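Papers > Transport and Travel > Railway Halts and Rural Lines > Section 4

Print this page | E-mail this page

Search papers
Enter keyword, author or place
Go

4. What the waiting shelter does for a small station

4.1 Why we looked at shelters at all

Most work on rural railways begins with the timetable, and there are good reasons for that. If two trains a day call at a station, a handsome platform will not fill them. But when we began reading through the passenger diaries from the Meltwood branch, we were delighted to find how much people had written about the part of the journey that happens before the train comes in. They wrote about wind. They wrote about where the bench was, which way it faced and whether you could see the signal from it. One diary gives four lines to the train ride and a page and a half to the wait at Enville!

This section takes those remarks seriously. We wanted to know whether a better place to wait changes how people use a small station, and in particular whether it changes how early they turn up, how they judge the length of the wait, and whether they come back.

4.2 The two stations

Enville and Meltwood make a lovely pair for a study of this kind. They sit on the same single-track line, they are served by the same trains, and fares to the junction differ very little. Enville has an open-fronted shelter of the old sort, with a bench along the back wall. Meltwood has an enclosed waiting room, brought back into daily use in March after a long spell as a store for track tools. The room has a door that shuts, a window on to the platform and a heater on a timer.

Both stations are unstaffed. Tickets are bought on the train or from a machine, and at both places the last train of the day leaves in the early evening. We left out the two intermediate halts, where passengers board by request and the numbers were too small to say anything useful.

4.3 How the diaries were kept

We asked regular and occasional passengers to keep a short diary for each trip. In all, 90 people took part, and 55 of them went on to a longer interview. The diary asked for the time of arrival at the station, the time the train left, where the passenger stood or sat, and a guess at how long the wait had felt. There was also a blank space headed "anything else", which gave us by far the most interesting reading of the whole project.

The guess was written down once the passenger was on the train and before they looked at a clock. People were good about this, as far as we can tell, and several admitted to spoiling an entry by peeking. We dropped those entries from the comparison of felt and real waiting times but kept everything else in them.

Interviews were carried out by Anneliese Lindemann, mostly on the train itself. This worked far better than we had hoped. Passengers pointed things out through the window as they talked, corrected themselves when the next station came into view, and sometimes drew a neighbour into the conversation. Where a second person joined in, their words are quoted only with their consent and are not counted among the 55.

4.4 Felt time and real time

Passengers at both stations thought they had waited longer than they had. That much is familiar from studies of bus stops and city platforms, and it was reassuring to see it hold on a quiet country line. What we found exciting was the gap between the two places. At Enville, the overestimate grew quickly once the wait passed ten minutes. At Meltwood it hardly grew at all until the train was late, and then it jumped.

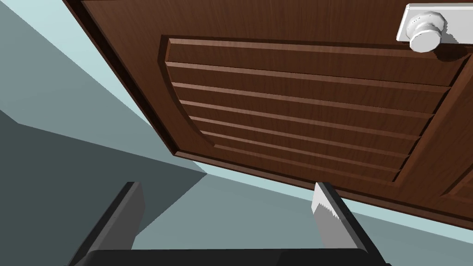 Figure 3. Panelled wooden door with horizontal slats, computer rendering.

That jump deserves a closer look, and we think it has to do with news. A passenger in the open shelter can lean forward and look down the line. They can hear the crossing bells half a mile off. A passenger in the enclosed room is warmer and sits more comfortably, but gets fewer of these small signs, and when the train fails to arrive on time they have less to go on. Several people told us they left the room the very minute the train was due and would not go back in, even in rain. "I'd rather be wet than miss it" appears, in slightly different words, in diary after diary.

So comfort shortens the wait only while the passenger trusts the timetable. We had expected warmth to matter most, and it does matter a great deal in winter, but being able to see or hear what is going on seems to matter nearly as much. The one wait at Meltwood that was recorded as feeling shorter than it was came on a morning when another passenger was reading out train positions from her telephone.

4.5 Arriving early

Users of the enclosed room came to the station earlier. Some of this is down to the Meltwood bus, which sets down well before the morning train, and we have tried to allow for it by looking separately at people who walked or cycled. The difference becomes smaller but does not go away. Walkers at Meltwood told us they liked to have a few minutes indoors before the day began. One man does his crossword there and said he would be sorry if the train were ever moved forward to meet the bus!

At Enville the pattern is quite different. People time their walk closely, and those who live near enough wait at home until they hear the bells at the upper crossing. It is a clever system and it works nicely until the crossing is out of order, as it was for several days during the diary period. On those days we have a cluster of missed trains and some very lively writing under "anything else".

4.6 Comparison with the Trajkovski scale

Scores for comfort were worked out on the Trajkovski scale, which runs from 0 to 1000 and combines shelter, seating, light and information into a single number. It is a generous tool for large stations and a rather blunt one for small ones. A working clock, for instance, earns the same points at a halt with two trains a day as at a junction with forty, though our diaries suggest that it is worth a good deal more at the halt.

We also tried the short form used in the Voltuvitz survey, which asks passengers only whether they would be content to wait in the same place again. Crude as it looks, this single question followed the diary remarks more closely than the full scale did. We would warmly encourage others working on lightly used lines to try it, particularly where there is no money for a longer study.

4.7 Limits

The diary keepers were volunteers, and people who enjoy writing about trains are perhaps more patient with them than most. Few were under twenty. School pupils, who make up a large share of morning traffic at Enville, are hardly present in our material, and we very much hope to put that right in the next round. Nor can two stations tell us everything about shelters. Meltwood's room was newly back in use, and some of the pleasure recorded there may be pleasure at a change.

The weather was mild for most of the diary period. A hard winter would give a tougher test of the open shelter, and of the heater timer, which at present switches off before the last train is due. Section 5 turns to the evening services and to the passengers who use them.

Print this page | E-mail this page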